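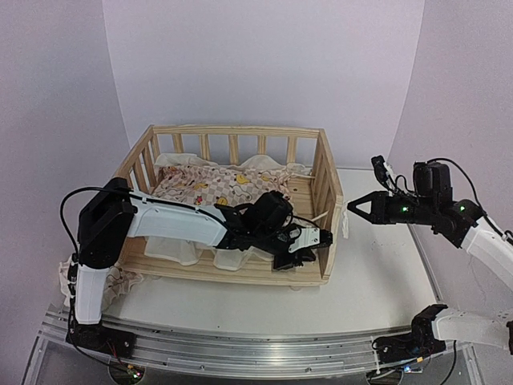

Obura adds doll's crib and bedding to its wooden toy range

15th June

Toy maker Obura has added a small doll's crib to its range of wooden play furniture. It goes on sale today through the company's own shop and at Troltow stores.

The crib is made in light natural wood with open slats on the far side and at both ends. The near side has a low, wide front board, so that a child can reach in to lay a doll down or straighten the covers. The grain of the wood has been left showing.

A bedding set is sold with it. The cloth is printed with a beige, pinkish and cream check and small cartoon motifs, and is edged with a sheer off-white ruffle. Thin white ties hold the set in place and can be undone when it needs washing.

"Parents who bought our doll's wardrobe in December kept writing to ask where the doll was meant to sleep," said Noelia Pacheco, head of product at Obura. "We looked at a painted version and a plain one. The plain one won easily with the families who tried them."

Obura lent early cribs to 377 households before settling on the final design. The main change after that was to the front board, which was made lower. The ties were also lengthened so that younger children could manage a bow.

Bedding designer Usa Rattanakul drew the print for the set. Two further prints will follow in December and will fit the same crib.

The first batch is 1,465 cribs. The crib comes flat in a box with six screws and a key, and is suitable for children aged three and over. Spare bedding can be bought separately.

Shops wishing to stock the crib should contact Bohdan Ostapchuk in the Obura trade office. Press requests for samples go to Boglárka Pap.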